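Work and Automation, Unit 4
Handout: Mixed-item picking and the people beside it

Read this before the seminar. The case is the returns hall at Prinmont, a mail-order firm for household goods. The material comes from the site visit in April and from the report by Boria, the consultants who followed the change.

Before the change, returned goods came in on carts and were sorted by hand. A sorter opened the parcel, looked at the item, decided where it went and put it there. The target was 200 items an hour. Most of the complaints in the staff survey were about wrists and shoulders, and about the target itself.

Prinmont then put in 2 picking cells, supplied by Brosov. Each cell takes loose items out of a bin one at a time and passes them to a scanner. The bin is the hard part. Boxes of one size are easy for a robot arm. Returns are mixed: stiff things and soft things, long thin handles, clear plastic, items lying against a wall where the fingers have little room.

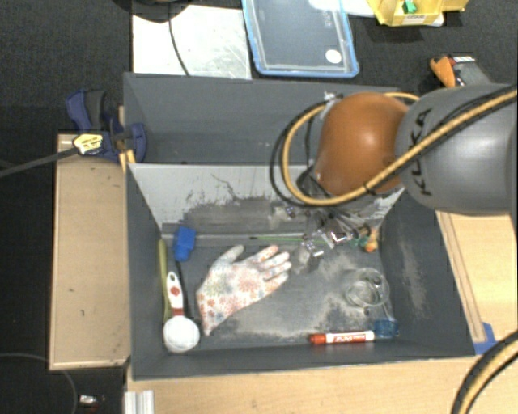

Gloves and other cloth items change shape when they are gripped. Clear containers are difficult for many vision systems because what the camera picks up is mostly reflections. Thin sticks and pens can be seen well enough but leave little to hold. A person handles all of these without thinking about it, and so this skill was never written down in the old job description.

What changed for the staff:

The sorters became cell attendants. One attendant looks after both cells, clears failed picks and refills the bins. The hourly target was dropped. In its place there is a response time: a stopped cell should be cleared within 18 seconds.

Lifting went down. Waiting went up. Attendants told Boria that the day felt longer and that they talked to coworkers less.

Of the sorting crew, 13 stayed in the hall. The others moved to packing, at the same pay grade but on different shifts. For parents, the shift change mattered more than the new tasks.

Training took one morning and covered the stop button, the screen and the restart. It left out how to judge which items should be kept out of the bin, and the attendants worked that out among themselves.

For the seminar, read Ahmadpour, chapter 3, on hidden skill, and bring notes on these points:

Who should own the list of items the cell can't handle?
Is a response time easier to live with than an hourly target?
What would you add to the training?

Written answers, one page, are due 29th August.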